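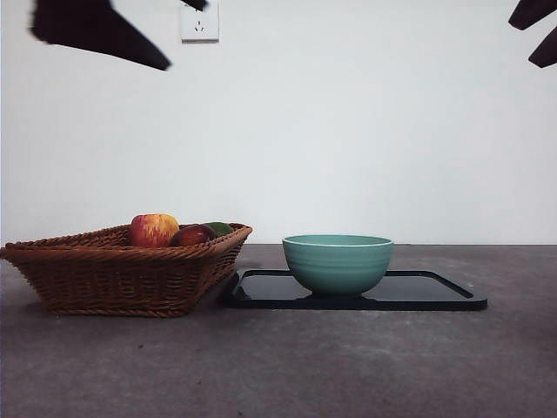

Fig. 4. Basket, apple, bowl on tray.

4. Submitting Your Application on the Vidine Portal

1. Log in with your registration number. Your nickname will not work, however official it feels.
2. Choose one post. Clerk is code 419; Junior Assistant is code 604.
3. Upload your degree certificate as a PDF.
4. Pay the fee of $30 and save the receipt.

Note: The portal signs you out while you hunt for your certificate. Hunt first.

Caution: Do not press Pay twice. Refunds go through Kwan, and Kwan is in no hurry.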